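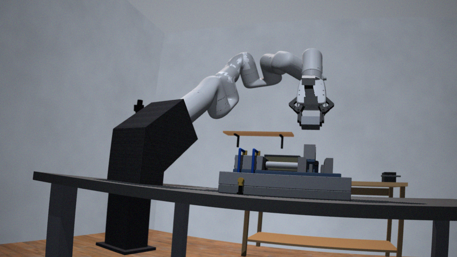

3.2 Choice of words and groups of learners

The word list was made in two stages. In the first stage we took the glossaries from the course books used at the Hosseinzadeh training centre in Lelau, together with the safety leaflets which the firm Teroteck gives to its new apprentices. All words belonging to the 2,000 most frequent words of general English were marked but not removed. This differs from the usual practice in studies of technical vocabulary, where such words are taken out at the beginning. We kept them as many workshop words look easy and are in fact known to the learner only in another meaning. "Jaw", "bed", "key", "dog" and "face" are typical cases. A learner who knows "face" from the first year of school will often not look it up when it stands in a sentence about a milled part.

In the second stage two teachers of the trade read the list independently and crossed out the words that they would not expect an apprentice to need in the first year. Where they disagreed, the word was kept. The final list has 500 entries. Compounds such as "base plate" and "bench stop" were counted as one entry, also when the parts of the compound were on the list separately.

The learners were 261 apprentices in Lelau and Mustent. All of them had English as a second or third language. The Mustent group had more hours of English at school, but less time in the workshop before the test – a difference that we could not balance, and to which we return in the discussion.

3.3 Words for holding the work

One field of meaning caused more trouble than the others, and it is therefore treated separately. It contains the words for devices that keep a part still while work is done on it: "vice", "clamp", "chuck", "fixture", "stand", "block" and their compounds. In the first languages of most of our learners, one general word covers at least "vice" and "clamp", and in everyday speech it covers "fixture" as well. The learners thus have to divide a field which they are used to treating as one.

The spelling of "vice" is a further difficulty. The course books follow British use, while the leaflets have "vise". Several learners wrote in the margin that they took these for two different tools. Others knew "vice" only from "vice-president" and guessed that it must be a smaller or second clamp. Such guesses are not careless. They show that the learner is applying a rule, and a teacher can work with them.

"Fixture" and "stand" were confused in both directions. When a part rests on top of something, many learners prefer "stand", whether or not the part is also held. When the holding device is low and lies flat, they prefer "plate", even if the plate is only what the device is mounted on. The arrangement in Figure 4 allows both of these choices.

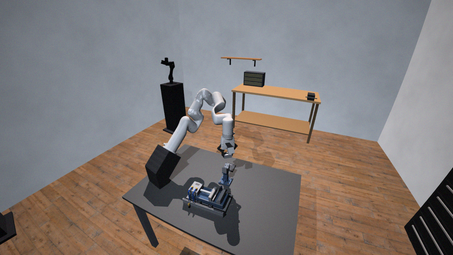

Figure 4. Blue and silver vice on a grey base plate, with a small blue stand behind it carrying a rectangular block.

Answers were accepted as correct when they agreed with the use of the word in at least one of the two sources. We accepted "support" for "stand", but we did not accept "table", which was a frequent answer in Mustent. Spelling mistakes were ignored unless they produced another word of the list. Answers given in the first language were recorded separately and were not scored.

The collection of answers was closed on 4 March 2020. A second test with the same list had been planned for August – it would have shown how many of the words were kept over the summer – but only the Lelau group could be reached, and these answers are not used in the present paper.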